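02/04/2018
Dye notebook, walnut and madder, bench 2

Okay, catching up on two weeks of scribbles before I lose the sticky notes. The Grotcombe wool finally came in, the whole order, 2,000 grams in undyed skeins, and it's lovely stuff, a bit greasier than the last lot (I scoured one skein twice to be sure and the second bath still came out a little yellow). So note to all of us: scour Grotcombe twice. Warm, not boiling, and let it cool in the pot. I got impatient with skein three and pulled it out hot and now it has a felted patch near the tie. It'll do for swatches.

After scouring and drying I weighed everything again. 1,945 grams. So we lost 55 grams to grease and dirt, less than I expected given the color of that water. All the mordant sums below use the scoured weight. Please don't use the label weight like I did in October, that's how we ended up with the chalky batch.

Mordant: alum at 12 percent, cream of tartar at 6. I split the wool over two pots and kept the first one back for madder. An hour at a low simmer, lid half on, left overnight. The second pot drifted up to a real boil while I was on the phone with Sturkard about the late jars, maybe ten minutes of it. I can't feel any difference in the yarn but I've tied a knot in the end of those skeins so we can tell them apart later.

Madder first. I used the ground root from Montoya and the last of the chopped stuff from the blue tin, in separate pots, same weight of root to wool in each. The ground root gave color almost right away, a strong brick orange in the first twenty minutes, and then it just sat there. The chopped root was slow and sulky and I nearly gave up on it, but by the next morning it was the better red by miles! Deeper, less orange, no powder stuck in the fiber. The ground root skeins needed five rinses and they're still shedding dust on my sleeves as I write.

I also tried a pinch of chalk in the chopped pot, because our water is so soft here. One pinch, not measured, sorry. It did shift things toward red, I think, but I added it at the same time as I turned the heat down so I can't really say which did what. Next time change one thing. (I've written that in this notebook before, I know.)

Walnut. The hulls have been soaking in the lidded bucket since October and the smell is about what you'd imagine. I strained off the liquor through an old pillowcase and then again through a clean one. No mordant on these skeins. 178 grams of wool went in for the first dip, simmered for an hour, and came out a really handsome dark brown, almost the color of strong coffee. Second dip in the same liquor with the same weight of wool gave a milky tan. Third dip was beige, and a boring beige at that. I'd stop at two.

Then I got curious and dropped one of the tan skeins into a weak iron bath. Just a splash of the iron water from the jar on the sill. It went gray-brown in under a minute, very even, much nicer than the tan. I'd happily do the whole second dip that way. Iron makes the wool harsh, though, and this one already feels a bit crisp between the fingers, so a light hand. 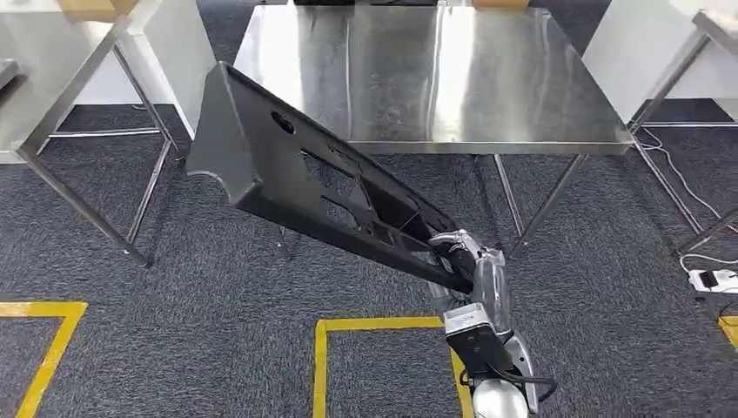
When I read the above out over lunch, Galstead said the iron wasn't what made it crisp, it was the walnut, and that I should put a plain walnut skein and an iron one through the same wash and compare them with my eyes shut before I blamed anything. Fair enough. I've set aside one of each, both from the second dip, and I'll wash them together with the same soap. The other suggestion was to use the iron before the walnut instead of after, which I've never tried – I have a feeling it comes out patchy, but it's only a feeling and I can spare a small skein to find out.

Lightfastness cards are started. One strip of every color, half covered with cardboard, taped in the south window. I'm leaving them for six weeks. If you need the window for seedlings, move the seedlings!

Still to do:
Label the knotted skeins properly, the masking tape won't stick to the damp ones.
Order more chopped madder, not ground.
Wash test, walnut against walnut and iron.
Scrub the big pot, there's a pink ring in it and I want to use it for weld next.
Find the lid for the iron jar.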